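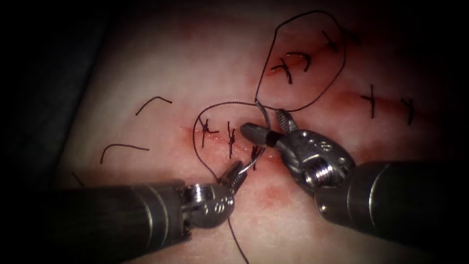 5.3 Needle handling and instrument exchange during suturing

This section applies to the Vurkard bench console with two instrument arms fitted. Complete the arm check in 5.2 before starting. Only operators signed off under the Nenunton site rules may run the console without supervision.

1. Set motion scaling to the value on the session sheet. Do not change scaling while a needle is held.

2. Bring both instrument tips into view before pressing the clutch pedal. If either tip leaves the view, stop both arms and move the camera first.

3. Grip the needle on its body. Do not close the jaws on the point or on the swaged end.

4. For a transfer, close the receiving jaws fully, hold for 2 seconds, then open the giving jaws. The needle must be under control of at least one instrument at all times.

Note: The arms do not return grip force to the hand controls. Judge tension by watching the thread and the tissue edge.

5. Keep loose thread in view and clear of both wrists. If a loop catches on a wrist joint, release the clutch and free it at low speed. Do not roll the wrist to clear it.

6. After each knot, trim the tails. Cut pieces left on the tissue must be collected and entered on the count sheet before the arms are withdrawn.

CAUTION: Do not pull suture with the serrated part of the jaws if the same thread will carry load. Serrations can fray the strand.

CAUTION: Never withdraw an instrument through its port with the jaws open.

7. Exchange an instrument only when its jaws are empty. The bedside assistant says "exchange," waits for the operator to repeat the word, and then presses the release.

Instrument life

Each instrument is limited to 40 sessions. The console gives a warning at session 30. Do not reset the counter by hand. Retired instruments go to the Denutthorpe store in a red-tagged tray.

If a needle is lost from view, freeze both arms, log fault code 124, and follow section 7.

Section owner: Qistina Sitompul. Checked by Adi Krishnan, 30/05/2019.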